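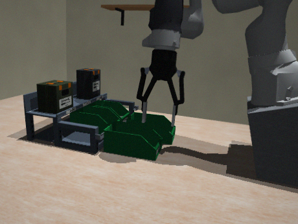
Simulated workcell, bin task, gripper open over the parts bins.

Call for Participants: Henare Student Manipulation Project, Second Cycle

Applications are open for the second cycle of the Henare student project in robot manipulation. The project runs for one academic year and ends with an entry in the bin task of the Kotetow student competition. It is run by the automation teaching lab at Senano Technical College and is open to students of the college and of its partner schools.

Work is done first in simulation and then on the lab's own arm. Students who have only used one of the two are welcome to apply. Students who have used neither may apply for the scene and assets group, described under Work Groups.

Background

The first cycle covered a single task: pick one open-top bin from a tabletop and set it down inside a marked area. The team completed the task in simulation and partly on hardware. The main problem was approach angle. The grasp planner had been written for bins standing square to the table edge, and it lost most of its success rate once the bins were turned a few degrees from one another. A second problem was clearance between the fingers and neighboring bins.

The second cycle keeps the same arm and the same parallel-jaw gripper and makes the layout harder. The workcell now includes a metal rack with a flat upper deck and an open lower level. Closed storage cases stand on the deck, and open green parts bins are grouped beside the rack. Bins start out tilted relative to one another. The position of the rack changes between trials, and the planner has to treat it as an obstacle in every one of them.

The cases are not to be moved in this cycle. Any contact between the arm and a case ends the trial.

The simulation set used for evaluation holds 3237 start layouts. It was generated with the Prundano scene tool, which is maintained by the scene and assets group. Of these layouts, 169 are held back for the final internal test and are not released to the planning group before that date.

Work Groups

Each participant joins one group and stays in it for at least the first term. Changes after that are possible if both groups agree.

Scene and assets. Maintains the Prundano tool and the models of the rack, shelf, cases and bins. Checks collision shapes against measured parts. Past trouble spots include the sloped front lips of the bins, which were modeled as straight walls for most of the first cycle, and the square tubing of the rack, which was modeled as one solid block and closed off the lower level. Both have been fixed, but the fixes need test coverage. Lighting and shadow settings are also handled here, and the perception group depends on them.

Perception. Estimates bin pose from rendered and real images. Hard shadows from the arm falling across the table are a known source of false edges. The present method masks them out using the arm's joint positions and a known light direction. This works in simulation only.

Planning and grasping. Selects a bin wall, plans the approach and closes the gripper. One finger goes into the bin opening and the other stays outside the wall. The group also writes the recovery behavior for failed grasps. At present there is none – the arm returns to its start position and the trial is scored as a miss.

Hardware and test. Runs accepted code on the lab arm, keeps the trial log, and reports differences between simulated and measured results. Members of this group must finish the lab safety course before the first session on the arm. Fingertip wear is to be recorded this year.

Who May Apply

Applicants must be enrolled for the full academic year in one of the following:

– any engineering or computing program at Senano Technical College
– a mathematics or physics program at the college, with one completed programming course
– the final two years of a partner secondary school, with written consent from the school

Prior robotics coursework is not required. The following is required, by group:

Scene and assets: basic use of any 3D modeling program, or willingness to complete the lab's introductory exercises before the start date.

Perception: working knowledge of Python and basic linear algebra. Camera calibration experience is useful.

Planning and grasping: Python or C++, and a course in which rotations and coordinate frames were covered. Applicants should be able to read a short program that mixes two frames and find the error.

Hardware and test: careful record keeping and availability during lab hours. Programming at beginner level is enough.

Students from the first cycle may reapply. They do not need to submit the short exercise but must fill in the form again.

Time Commitment

Participants should plan for 2 hours of group work in the lab each week, plus individual work of similar length. There is one joint review per month, at which every group presents its open issues. Attendance at reviews is required. Group sessions may be missed with notice.

The weeks before the competition are heavier. Hardware slots in that period are assigned by the lab and run into the evening. Secondary school participants are not assigned evening slots.

The project carries credit as a technical elective in most college programs. Check with your department office before applying, as the elective code differs between programs. Secondary school participants receive a certificate of participation. No stipend is paid. Travel to the competition is covered for the traveling team, which is chosen by the lab after the final internal test.

Equipment and Access

The simulation runs on the lab workstations and on most laptops with a separate graphics card. On laptops without one, it runs with rendering switched off, and this is sufficient for planning work. Perception work should be done on the workstations.

All code is kept in the lab's shared repository. Participants keep authorship of what they write and agree that later cycles may use and modify it. Layout files, trial logs and trained models stay with the lab.

How to Apply

The project has 40 places. Places are filled by group, so a first and a second choice of group must be given on the form. An application consists of:

1. The application form, available at the lab office and on the lab page.
2. A statement of no more than one page, describing one technical problem you worked on and how far you got. Unsolved problems are acceptable. Course assignments are acceptable.
3. The short exercise for your first-choice group. The exercises are posted with the form. Each should take an afternoon.
4. For secondary school applicants, the consent letter.

Do not send transcripts or letters of recommendation. They will not be read.

Applications are accepted until the end of July 2019 and should be handed in at the lab office or uploaded through the form. Late applications go on a waiting list. Uploads must be in PDF, with code in a separate plain text file or archive. Code that needs a package beyond the standard scientific set should say so in its first lines.

Selection

Each exercise is read by two members of the lab staff. Exercises are judged on whether the method is stated clearly and whether the reported result can be reproduced from what was handed in. A partial solution with a correct account of where it fails is rated above a complete one that cannot be run.

Applicants whose first-choice group is full are offered their second choice. An applicant who declines the second choice is moved to the waiting list for the first. Results are sent by email to the address on the form.

Accepted participants receive a repository account, the lab rules and the first set of layouts. The rules have to be signed and returned before the account is activated.

Questions

Questions on the exercises should be posted on the project page, where answers are visible to all applicants. Questions on enrollment, credit or consent letters go to the lab office during opening hours. The competition rules are published by the Kotetow organizers. If they change after the start of the cycle, the layouts will be updated and all groups notified through the repository.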